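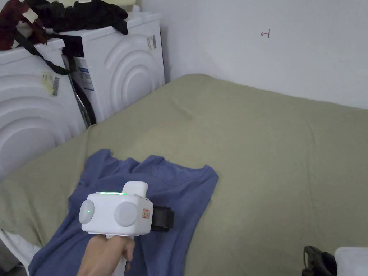 Flestholm T-Shirt Folding Notes
README, revised January

Contents

This package holds the written record for the T-shirt part of the Flestholm laundry set. It covers one garment type, folded on a bed. Trousers, towels and socks are in the Veseo package and use different step names.

Files

steps.txt: folding steps in order, one per line
garments.csv: one row per shirt (size code, color, knit, collar type)
sessions.csv: one row per fold, 276 rows
notes/: free text, unedited

The size code is a whole number from 1 to 5 and does not match retail sizes. Code 3 is the most common.

Surface

All folds are done on a made bed. A bed is softer than a table and the cover moves with the shirt, so fold times are not comparable with the table folds in Zakaria. Sheets and duvets are both allowed. The cover is pulled reasonably straight before a session and is not straightened again until the session ends. The column "cover" takes the values sheet, duvet or other.

Start states

crumpled: shirt dropped on the bed, no attempt to open it
spread: body open, sleeves may be tucked under
hanging: shirt lifted by one corner over the side of the bed

The hanging state was added after the first batch. Rows from before that use crumpled for both. 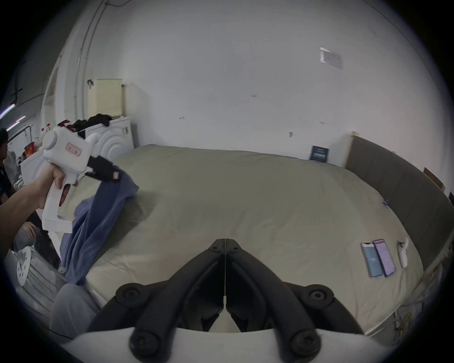 Akinyi Muriithi wrote back on the first draft that hanging should be split in two, one value for a shirt held by the hem and one for a shirt held by the shoulder, as a hem lift almost always needs a second turn before the collar can be found. The split is planned for the next revision. Until then the corner is given in notes/ where it was known.

Folding steps

1. Find two corners on the same edge. Shoulders are preferred, hem is accepted.
2. Lift until the body clears the bed.
3. Pull the edge taut. Slight sag is fine.
4. Lower the far edge first, then lay the rest toward you.
5. Flatten the sleeves outward.
6. Fold each side to the center line.
7. Fold the hem up to the collar.
8. Turn over if the collar is underneath.

Step 3 is where most folds go wrong. If one corner is taken too far in from the seam, the cloth on that side doubles over and the shirt comes down narrower than it should.
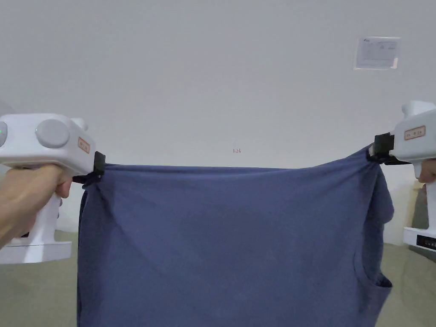

The fix is to put the shirt down and take the corner again. Shaking it out in the air was tried and dropped, as it tended to turn the sleeves inside the body. A repeat of step 1 is logged as "regrip" and does not start a new row.

End states

folded: rectangle, collar up, no sleeve showing
loose: recognizable fold, edges off or sleeve showing
abandoned: put down before step 6

Loose folds are kept. Do not filter them out if you are counting attempts.
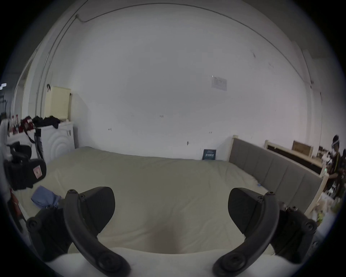 Light blue cloth on the bed, left side, loosely folded.

Known problems

The color column has "blue" and "light blue" used for the same shirt in different sessions. Match on garment ID, not on color.
Fold times over 300 seconds were entered as 300.
Collar type is blank for about a third of the garments.
notes/ mixes "bottom edge" and "hem". Both mean the hem.

Related

Ornovia has the sorting and wash-load tables that come before folding. Garment IDs are shared, starting at 3000.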